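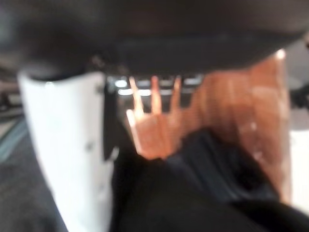 Umby – the handheld recorder for teaching by doing

Hi, I'm Ornella Donati, and I make Umby. It's a two-finger grip with a small camera at the wrist. You pick it up, do your chore with it, and every run gets saved as an example your learning system can train on. No arm needed on the day (you can add that later, when the policy is worth running!).

I built the first one because I was sick of driving a big arm around by joystick just to get a few decent cloth grabs. My early sets were tiny and stiff. With Umby in my own hand I got 198 runs between breakfast and 4 p.m., and I even stopped for lunch. 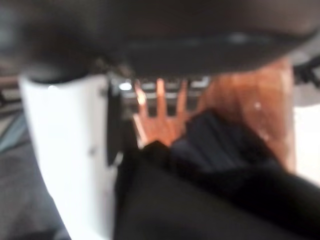
Umby's wrist camera is fixed close in, so the fingers are always in view and the model learns where they are compared to the stuff it wants. It also picks up whatever else is nearby. You'll get a person's spread fingers reaching up past some black fabric, a strip of gray floor, plenty of blur when things move fast. I keep all of that in my sets and tag it. If you'd like it out, Rokia (the sorting app, included) lets you mark a stretch and drop it from the export.

Fabric is what most buyers ask me about, and it's still my favorite thing to record. Cloth never bunches the same way twice, so go for lots of short runs and change the starting pile each time.

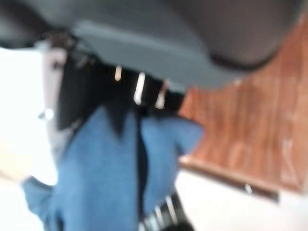
Keep each run under 16 seconds if you can. Longer ones work fine – they're just a pain to label.

What comes with it
Umby grip and wrist camera
2 spare finger pads
Rokia license for 3 computers
Fragkou charging dock

The Ilon mount, for putting the same grip on an arm, is sold separately and ships again in May.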